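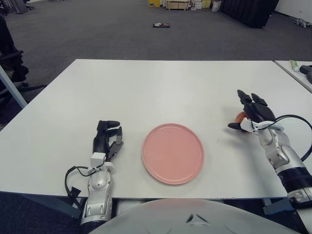

Threads > Saron Adugna > Snack table

Saron Adugna, May, 9:40 a.m.

Short thread on fruit at the office, after a few of you asked what we put out and where.

We have two white tables pushed up near each other on the carpeted side of the room. The bigger one is where the fruit goes. It used to be covered in mail and chargers. I cleared it off last month and it has mostly stayed that way.

The plate is pink, round, with a low rim. It came from Vivudby, the secondhand shop near Tekleab Street. I paid 10 dollars for a stack and kept one at work. The rim is just enough to stop an apple rolling off.

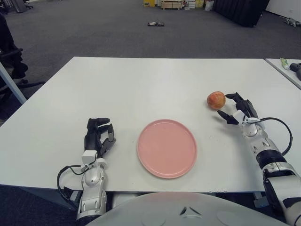
Apples are the easiest thing to keep out. They don't need a fridge, they don't drip, and people can take one on the way to a call. I buy a bag of 20 at Brallex and keep the rest in the break room refrigerator.

I like the mottled ones, red going into yellow. They tend to be a bit sweeter in my experience, but it depends on the bag.

I rinse them in the morning and dry them with a dish towel. A wet apple leaves a ring on a white table, and the ring shows all day. 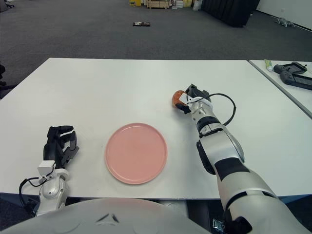

Do you put the whole bag out at once?
One or two at a time. A full plate looks nice, but the ones at the bottom get bruised and then they sit there.

I tried a deep bowl before the plate. It held more, but I kept finding soft apples under the good ones. With a flat plate I can check it as I walk by.

Bananas I gave up on. After 24 hours next to the apples they were spotted, and the whole corner smelled like banana.

The table gets wiped with a damp cloth at the end of the day. Takes me 60 seconds, plate included.

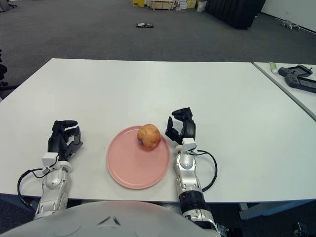 What do you do about the stickers?
I leave them on until someone eats the apple. Peeling them off early sometimes tears the skin, and then that spot goes brown.

Next bag will probably be a different kind. Vovis has a green one I want to try, pretty tart, good with peanut butter. I'll post when I've had a few.

Contact | © Saron Adugna | Back to top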